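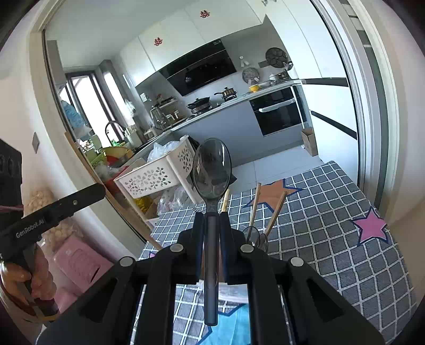 Stulesex
Hobbygärtnerin und Brotbäckerin, schreibt aus der Küche
18.01.24

1/ So, ihr Lieben, weil so viele gefragt haben: Heute gibt es endlich den Thread zu meinem Roggensauerteig! Holt euch einen Tee, ich werde wieder ausführlich (ihr kennt mich ja).

2/ Angesetzt habe ich ihn im August, in der größten Hitze, und er ist mir gleich zweimal übers Glas gelaufen. Inzwischen heißt er Remura und ist deutlich besser erzogen als ich.

3/ Gefüttert wird abends: 80 g Roggenvollkornmehl, 80 g lauwarmes Wasser, ein Löffel vom alten Ansatz. Umrühren, Deckel locker drauf, gute Nacht.

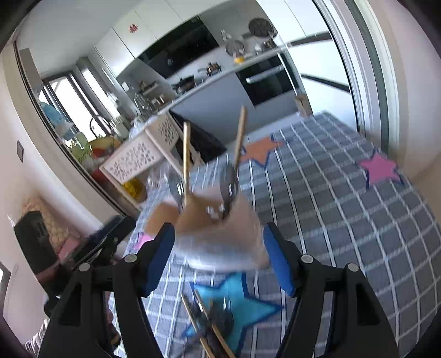
4/ Kam gestern per Nachricht: Muss ich den Rest jedes Mal wegwerfen?
Den Rest kannst du im Kühlschrank sammeln und nach ein paar Tagen in Pfannkuchen oder Knäckebrot verbacken. Bei mir wandert er meistens in die Pfanne, mit Schnittlauch und viel Butter.

5/ Zum Brot selbst: 708 g Mehl, 13 g Salz, dazu der reife Sauerteig und so viel Wasser, dass der Teig schwer vom Löffel fällt. Krumme Zahlen, ich weiß, aber so steht es seit Jahren auf meinem Zettel, und ich traue mich einfach nicht, daran zu rühren.

6/ Was ich lange falsch gemacht habe, war das Anschneiden. Ofenwarm duftet es herrlich, klar, aber die Krume klebt dann fürchterlich am Messer

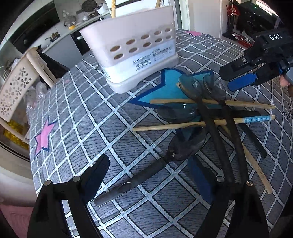 7/ und man ärgert sich über jede Scheibe. Also über Nacht ins Leinentuch damit und erst zum Frühstück anschneiden! Am zweiten Tag schmeckt es mir sowieso am besten, mit Quark und Pflaumenmus.

8/ Nächstes Mal schreibe ich euch etwas zu Brotgewürz, da gehen die Meinungen bei uns weit auseinander. Kümmel ja oder nein? Schreibt mir gern, ich lese alles, auch wenn das Antworten manchmal ein bisschen dauert.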